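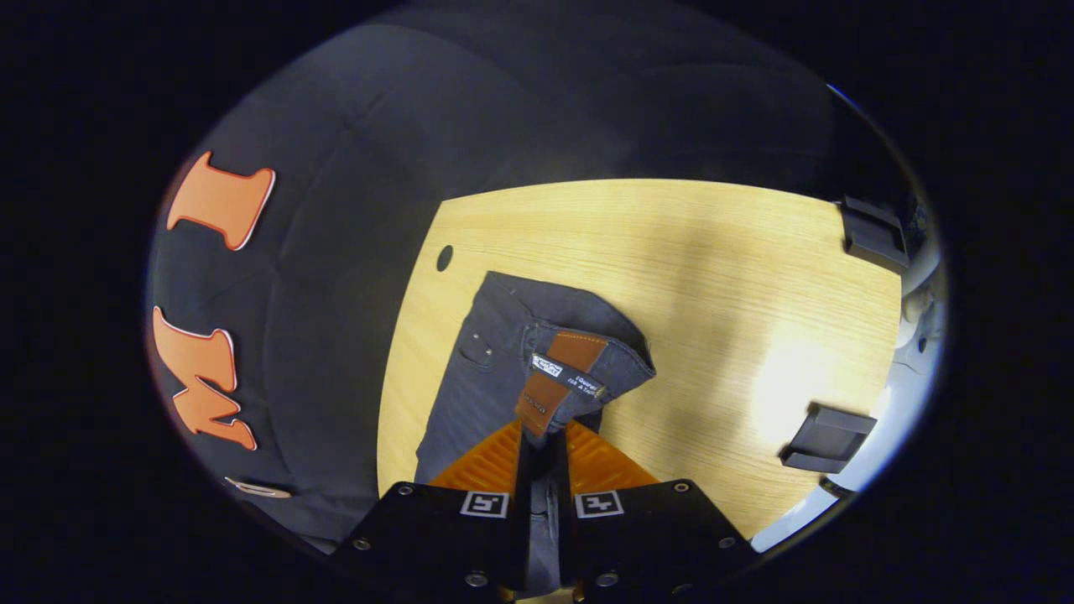
Dusley Sugarcraft Club
Minutes of the March meeting, 7.30 pm, Nartey Hall

14 members present. Minutes of the last meeting agreed.

Accounts: balance 851 pounds after hall hire.

Show cakes: theme for the Skivinton show will be Norkari, the board game. Internal supports allowed, but everything on the outside must be edible. Entry forms back by the April meeting. Maximum board size 28 cm.

Tins: three hire tins still out. Members to check at home.

Any other business: the airbrush needs a new hose. Agreed to buy one.

Closed 8.50 pm.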